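Pushing wooden toy blocks with a plain rod – how do I stop the arm from digging into the board?

Home and Shared Workshop Builds > Robot arms
Posted by Genalyn Navarro, 2026-02-09

Hi all! First real post after months of reading. I share bench space at Lamptey, a members' workshop near me, and I've finally got my block pushing build to the point where it does something. I'm so happy with it that I've been boring my whole family at dinner.

The idea is simple. The arm has a straight gray rod on the end and no fingers at all. Blocks go on a wooden board and the arm has to slide them to wherever I click on a screen. I call the program Drirnumik (my nephew picked the name, he's six, it stays). The board is bolted down to the blue pegboard table so it can't wander off. The blocks are ordinary colored toy blocks, a mix of shapes, and I picked them because I wanted some easy ones and some annoying ones.
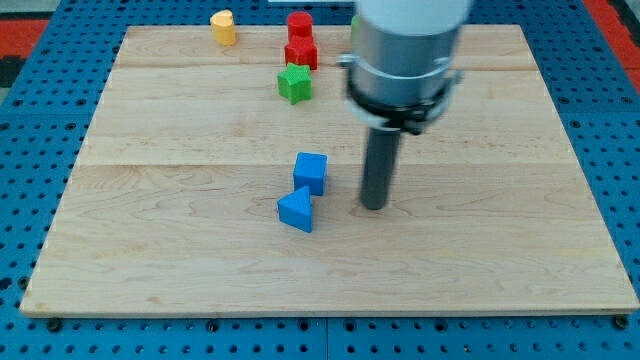 What works

Cubes! If I push a cube through the middle of a face it goes nice and straight for a good distance. I also have the camera part finding the red, green and yellow blocks nearly every time.

What doesn't

First, height. I teach the arm the height of the board at one spot, and then when it moves across to the far side the rod either drags on the wood or floats so high that it rides up over the lower shapes. I've already got a few marks in the finish that I'd like to keep from growing. The dragging gets worse when it crosses one of the seams between the planks.

Second, the triangle and the star. Push either one and it spins away from the rod like it's offended. The star is the worst. I can hit it in what looks like the same place twice and get two different results.

Third, and this is smaller: the blue blocks get lost by the camera a lot. They're very close to the blue of the table.

I can write a bit of Python and I'm fine with a drill. I don't have a force sensor and I'd prefer not to buy one this year. Any ideas? I have until the open evening in March to make this look good.

Kwadwo Ofori
Workshop regular

What a fun build! Pushing is so much more interesting than people expect, and you've picked a great set of shapes for it.

Your height problem is almost certainly the board sitting at a slight tilt to the arm, plus some cupping in the wood itself. You don't need a force sensor. You need more than one height.

Put a strip of ordinary printer paper under the rod. Jog the arm down slowly, by the smallest step your controller allows, while you slide the paper back and forth. When you feel it just start to grab, stop and write down the height. Do that near all four corners, then in the middle. With five points you can fit a plane and have the program work out the height for any spot on the board. It's maybe ten lines with numpy.

Then look at how far the middle point sits off that plane. If it's tiny, you're done. If it's not, the wood is cupped, and you'll want a grid instead. I did 30 points on mine one rainy afternoon and used a simple interpolation between them. Boring work, but wow, the difference when you run it afterwards. It glides!

Once you have that, add 2 mm of clearance everywhere and never let the rod touch the wood at all. You want to contact the block on its side anyway, well above the bottom. The seams stop mattering too, because you're passing over them.

Two more things on height. Check your bolts. If you crank them down hard you can bend a board, and then it changes shape every time you take it off and put it back. Snug is enough. And redo the paper test when the weather changes, wood moves more than you'd think. My own board is at Oredau, where the heating goes off at night, and I see it shift over the winter.

On the spinning: slow down first. Then make your pushes short. Push a little, back off, look again with the camera, aim again. You'll never predict a star over a long push with a single round contact, so don't try. Let it be wrong by a small amount and fix it on the next push. It looks great when it's running, too, sort of like it's thinking.

Abdul-Rahman Quartey

just put a spring in the rod. cheap pen spring, sliding fit, done. mine has been like that for ages and it never scratches anything

also get bigger blocks

Augustina Adjei
Builds things that push other things

Kwadwo's paper trick is how I do it too, so I'll stick to the blocks and the color problem.

The block turns toward whichever side of its center the push isn't passing through. For a cube you have a flat face and plenty of room for error. A triangle has its balance point closer to the wide side than most people aim for, so if you're aiming at the center of the box your camera draws around it, you're off before you start. Use the center of the colored area instead. In OpenCV that's the moments function, and it gives you a much better target for free. Do this before you change anything else!

With the star, try pushing in the notch between two points. A round rod settles into that notch and the two sides hold it there, so the star follows along much better than any cube. Hitting the tip of a point is hopeless, and hitting the sloping side of a point is what makes it swing. So have the program find the five notches, pick the one most nearly opposite the direction you want to go, and drive the rod around to it. When I got this working I ran it over and over just to watch.

Cylinders, by the way, are sneaky. Standing upright they'll roll around the rod if you're even slightly off to one side, so short pushes there as well. Upright ones can tip if you push high up, so keep the rod low on those.

About the blue. Easiest fix is to stop looking at the table. The board is fixed, so mark its corners once in the camera picture and mask out everything past them. Blue against pale wood is no trouble at all, it's only the surroundings that confuse things. If you still get bad readings near the edges, shrink the mask in a little and tell the arm not to push anything that close to the side in the first place.

I'd go easy on the spring idea for pushing. It does save the board, and I have one on a different tool, but a sliding fit loose enough to move freely also lets the rod tip wobble sideways. That's the direction you care about. If you try it, use a long sleeve.

Last thing: log every push. Start position, direction, where the block ended up. I kept a file of 1000 pushes on my old setup and it showed me right away that one side of my board was slicker than the other. Wax, I think, from the previous owner.

Comments

Genalyn Navarro: Oh this is wonderful, thank you all! Did the paper test at lunch. One back corner is clearly higher than the rest – so it's tilt, mostly. The plane fit is in and I haven't heard a scrape yet. Notches tonight!

Augustina Adjei: Yes! Please post how the star goes.

Adom Baidoo: Does the paper method work with a rounded tip? Mine is a Hallix rod with a dome end and I can't feel the paper grab very well.

Kwadwo Ofori: It does, you just have less contact so the grab is fainter. Try thinner paper, receipt paper is good, and pull it slowly toward yourself.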